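Why Do Foam Letters Stay on Cloth?
Kandham Children's Learning Center, Reading Room for Ages 6 to 9

Foam is a material full of tiny pockets of gas. The pockets make it light. A foam letter weighs much less than a wooden letter of the same size, and a light object needs only a small force to hold it in place.

Every object on Earth is pulled downward by gravity. When a letter is placed on an upright cloth, something must pull back. That work may be done by glue, by stitches, by tape or by hook-and-loop fastener. Hook-and-loop fastener has two sides. One side is covered with small stiff hooks, and the other with soft loops. When the sides are pressed together, the hooks catch in the loops.

Rough cloth can also help. Felt has many loose fibers on its surface, and these rub against whatever touches them. The rubbing force is called friction. Smooth cloth has less friction, so letters slide from it more easily.

The center's alphabet collection holds 2,362 letters and shapes. Children in the Budus group use 14 of them in each lesson. They may hang their cloth flat or let it fall in folds. 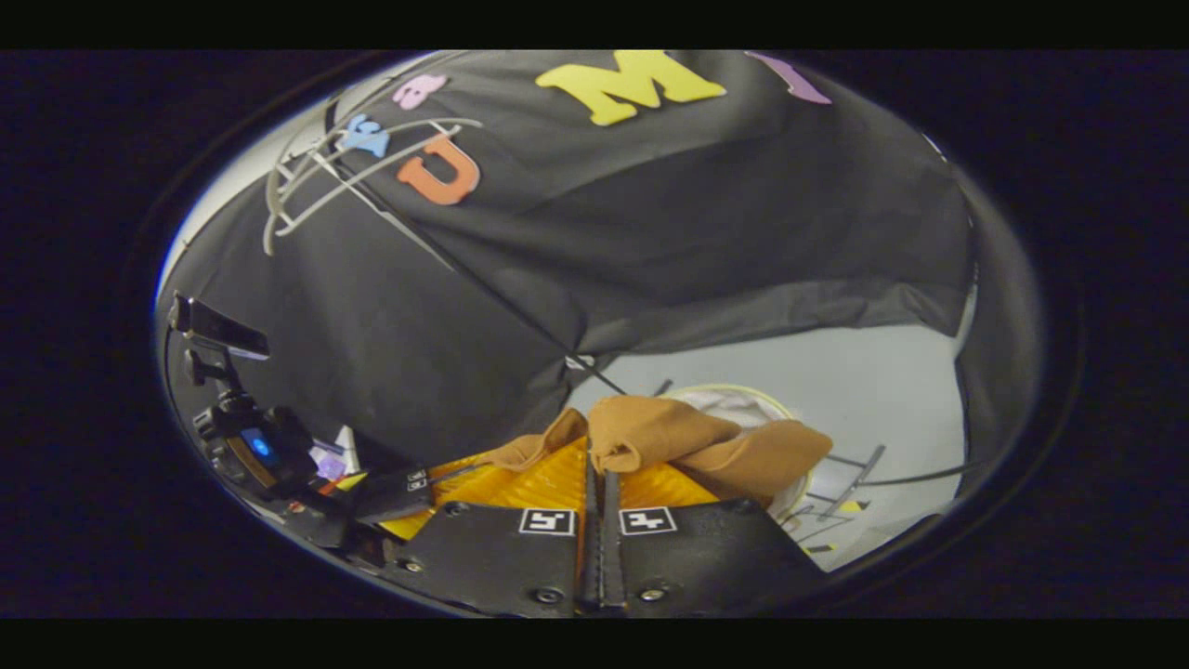 Can foam letters be washed?
Most foam letters may be washed in cool water with a little mild soap. They should be pressed gently in a towel and left to dry before they are used again.

Words to know
Fiber: a very thin thread.
Friction: a force that slows things when they rub together.
Gravity: the force that pulls objects toward the ground.

Text by Haoran Xia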